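Small Coffee Bags: Your Questions Answered

Updated April 6, 2018

We run the Wimbridge coffee swap, and we love the little bags. A big bag is a commitment, but a tiny one is an afternoon with something new! These are the questions that come in most often, with answers from Jocelyn Bouchard and Shirley Parsons, who do most of the brewing and nearly all of the spilling.

How much coffee is in a single-serve bag?

It varies by roaster. Most of what passes through the swap is between 10 and 20 grams, and the weight is nearly always printed on the label. On bags from China look for 净含量, which means net content, with the number right after it.

Is 15 grams enough for a real cup?

Yes! It makes a lovely mug. We start at 15 grams of coffee to 240 grams of water, then go up or down from there the next time. If you like it strong, drop the water to 210. For two people you'll want two bags, and please make them the same coffee (Shirley has tried mixing, and she doesn't recommend it).

Do I need a scale?

For the coffee, no, if you're using the whole bag. For the water it really helps. A measuring cup will get you close enough to enjoy yourself, though.

Whole bean or ground?

Check the label before you sign one out. We have a hand grinder on the shelf by the sink, and you're welcome to use it. Set it to medium for pour-over and a good bit coarser for a French press. Brush it out afterward, especially if you've had something flavored in there.

What does "medium roast" tell me?

Less than we'd all like, but it's a good place to begin. Roasters don't share one scale, so one company's medium can be another's light.
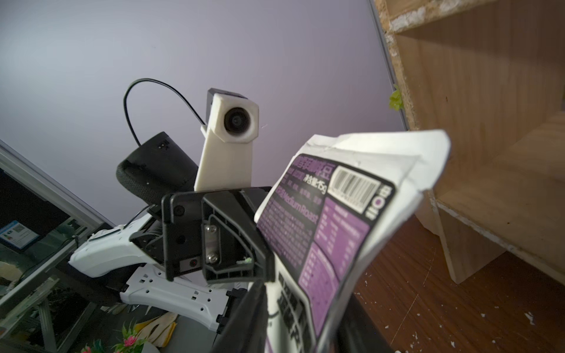 Still, if you usually drink dark roast and want to branch out, medium is where we'd send you first. You keep plenty of body and start to notice sweetness and fruit. Use water just off the boil, pour slowly, and taste it again once it has cooled a little. Some of our favorite cups got much better after ten minutes on the table.

I can't read the label. Can you help?

We'd be delighted. Benedicta Ofori keeps a binder with the words for roast level, origin, process and roast date in several languages. A phone translation app does fine with the big print and gets muddled by the tasting notes, sometimes wonderfully so.

How long does a small bag keep?

Sealed, go by the date on the package. Opened, drink it that day or the next. With so little coffee inside there isn't much point in rolling down the top and saving a spoonful.

The bag is all creased. Is the coffee okay?

Creases alone don't bother us. Squeeze it gently near your ear and listen for a hiss. If air is getting out through a seam, put the bag in the "drink first" basket and enjoy it soon.

Can I bring bags to swap?

Please do! Unopened only, with the label still on. Write your initials and the month on a sticker and put it on the back, away from the printed date. We logged 125 bags last September and tasted as many as we could manage.

What should I write on a tasting card?

Anything at all. "Like toast" is useful. So is "didn't care for it." Add the grams of water you used so the next person can copy you or go another way. Finished cards go in the blue tin, and Jocelyn files them by roaster.

Can empty bags be recycled?

Many have a foil or plastic lining, so check with your local service. Rinse them out first if they're going anywhere but the trash. Grounds can go in the compost pail under the counter.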